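What I am buying for the second picking station

The first station has been running since December, and the spending on it was untidy. Orders went out as things broke or turned up missing. For the second one I want a list before I want an arm.

The budget line that caused the most trouble was fingers. I had put down one set of parallel fingers and no spares. Soft toys are easy on them. Wire mesh is hard on them, and any pick near the rim of the basket ends with a tip dragging along it sooner or later. The new list has 5 sets, bought with the arm so they come on the same shipment.

Two quotes are in. Previk wants the full amount up front and includes mounting hardware. Grunon splits the payment but charges separately for the stand, the cables and the first service visit. Once those are added the gap between them is $430, in favor of Previk. Samer Boutros went through both and found that the Grunon price also leaves out the power supply. I have asked them to requote.

Lead time is 13 weeks from either one, so the table, basket and sorting boxes can wait. They are cheap and I can get them locally. The boxes with round holes in the lids should be ordered in the same colors as before - changing them means redoing the labels on everything already recorded.

Objects need their own line this time. I had them under "misc" and went well over it. Spiky balls, plush, empty cans, cloth and plain blocks all behave differently under a gripper, and cloth is the one I would buy more of. It snags, it drapes over other things, and it hides whatever is under it. Kamol Phetsri suggests replacing the cans on a schedule, as a dented one is a different object. I have added a small amount for that.

Still open: whether to pay for the extended warranty, and whether the wall behind the second table needs paint first.

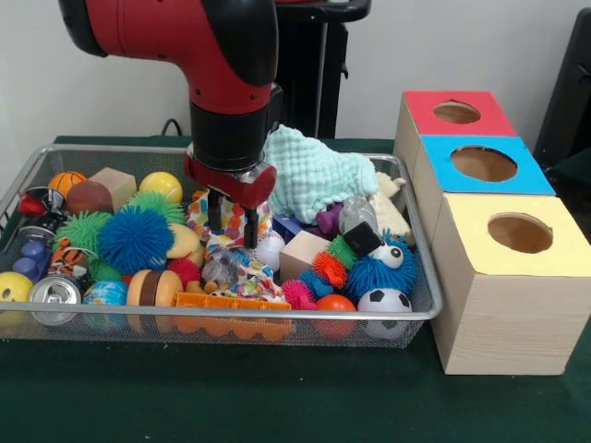

Posted by Tanasarn | Feb 18, 2022 | Filed under: Equipment, Budget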